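Volholm workshop notebook
Sunday, kettle on, October rain against the windows

I had meant to spend the afternoon writing up the buffer series, and instead I have spent it on tip racks, which I suppose was coming sooner or later. The drawer under the small bench would no longer shut. When I finally got it out onto the floor it was full of half-used boxes, a few of them with three or four tips rattling about inside, and at the very back a Flasura bag of refills that we had evidently given up for lost and ordered again. So there is one order we need not have placed. I have put the bag on the middle shelf with the label facing out, and I would be grateful if it could stay there.

The refill bags hold 1,000 tips each, loose, and it is a nice steady sort of job to fill racks from them if you have the radio on and are not expecting to get up again soon. Gloves, a clean tray, tip the bag out a handful at a time and not all at once (I have done it all at once, and was still finding tips behind the radiator well into the following term). Pick them up by the wide end. If one feels bent or has a burr on it, out it goes; they cost next to nothing and a bad seal will cost you a morning.

What took the time today was less the filling than the part-used ones. We all have our own way of taking tips out of a rack. I go from the front right corner and work backwards, because that is how I was taught on my first day and I have never shaken it off. Others start at the left, and some people seem to pick them like blackberries, wherever the hand happens to fall. None of this matters at all until you come to use the multichannel, when you want a full row and find you have five tips and a gap and then two more.

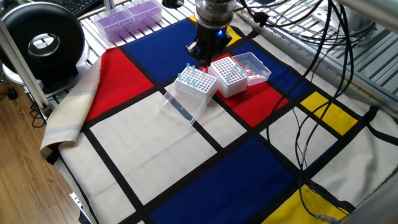 Merging two part-used racks into one is worth doing properly, and I want to set down how I went about it so that we end up doing it the same way. Lids off first, and both racks side by side where you can reach them without leaning over one to get at the other. Check that the tips are the same kind before anything is moved. Colour is a help but it is no proof, and I would still hold one from each rack together and compare the length. Then decide which rack is the giver and which is the keeper. With the pair on the patterned cloth it is an easy choice: the left one has its light blue tips mostly along the left and back rows, while the right one has only a smaller group at the front right and is mostly empty holes, so the right gives and the left keeps. Fill the gaps in the keeper's rows before beginning a new one, and the multichannel people will have something to thank you for.

A word on the lids, which are my particular grumble. The hinged sort looks after itself. The loose sort wanders off, gets put down somewhere sensible, and is next seen under a pile of printouts with a ring of tea on it. I have matched up all the lids I could find and am left with 3 that fit nothing we own. They may belong to the old Jakubowski boxes, which had slightly rounder corners if I remember rightly, and those went out when the shelves were changed. I have kept the lids in a bag for now, against my better judgement.

For wiping down I used 70 per cent ethanol on a cloth, squirted on the cloth and never on the rack, as it runs down the holes and sits in the bottom. Empty racks only. Anything meant for sterile work needs to go through the autoclave again after all this handling, and I have put the merged ones in the "not sterile" tray with fresh tape and the words written large — please do not help yourselves to them for the cell work.

Still to do: the long tips, which I have not had the heart to open; a new divider for the drawer, if there is any card left from the Stellton delivery; and the buffer series, poor thing, which will have to be tomorrow. The drawer shuts now. I have opened and closed it several times for the pleasure of it.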